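Arnero publica os primeiros resultados do estudo Trestix sobre máquinas e tarefas de cozinha

Empresa conclui que arrumar a loiça continua a ser, por agora, trabalho para mãos humanas

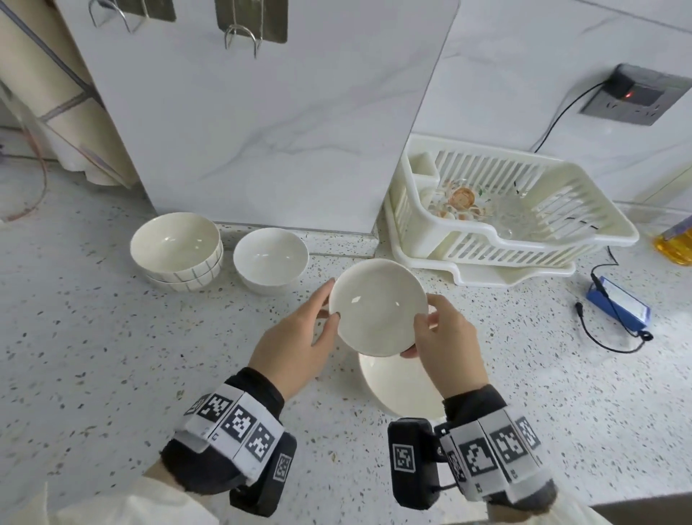

Legenda: Um prato branco seguro com as duas mãos sobre a bancada, com bandas de marcadores nos pulsos.

Março – A Arnero apresenta hoje os primeiros resultados do estudo Trestix, que procura responder a uma pergunta que recebemos muitas vezes dos nossos clientes: as máquinas já podem fazer as tarefas da casa e da loja? A nossa resposta é prudente. Algumas partes de algumas tarefas, sim. Uma tarefa completa, do princípio até ao fim e sem ajuda, ainda não com a segurança que uma família espera.

Durante o estudo foram registadas 2000 execuções de tarefas por pessoas, em cozinhas habitadas e no armazém da empresa parceira Politis. Com base neste material, a equipa preparou 428 ensaios com um braço automático de duas mãos. Em 293 destes ensaios a máquina terminou a tarefa sem intervenção. Nos outros foi necessário que um operador parasse o movimento ou corrigisse a posição do objeto.

A loiça foi a categoria mais difícil. Um prato de cerâmica brilhante reflete a luz, e o sistema de visão engana-se às vezes na posição do bordo. O vidro transparente é ainda pior, sobretudo quando várias peças estão juntas no escorredor. As taças empilhadas tiveram bons resultados quando eram iguais, mas a máquina hesitou com tamanhos diferentes.

«Uma pessoa pega num prato e roda-o sem pensar nos dedos. Para nós, cada um destes pequenos ajustes é um problema de engenharia que demora meses», explica Sotiris Nikolaidis, responsável técnico do estudo. «Prefiro dizer isto claramente aos clientes, e não prometer uma cozinha automática para o próximo ano.»

No armazém, os resultados foram mais favoráveis. Colocar caixas fechadas numa prateleira e separar embalagens do mesmo formato são trabalhos que o sistema já faz com regularidade, embora mais devagar do que um empregado com experiência.

A segunda fase do Trestix vai durar 6 meses e será dedicada aos objetos frágeis e às bancadas com pouco espaço livre. A Arnero não tem, neste momento, data prevista para a venda de um produto doméstico.

Sobre a Arnero
A Arnero desenvolve sistemas de manipulação para pequenas empresas de comércio e de logística. O estudo Trestix é financiado com meios próprios e conta com a colaboração da Politis.

Contacto para a imprensa
Gabinete de comunicação da Arnero. O relatório completo da primeira fase é enviado aos jornalistas a pedido.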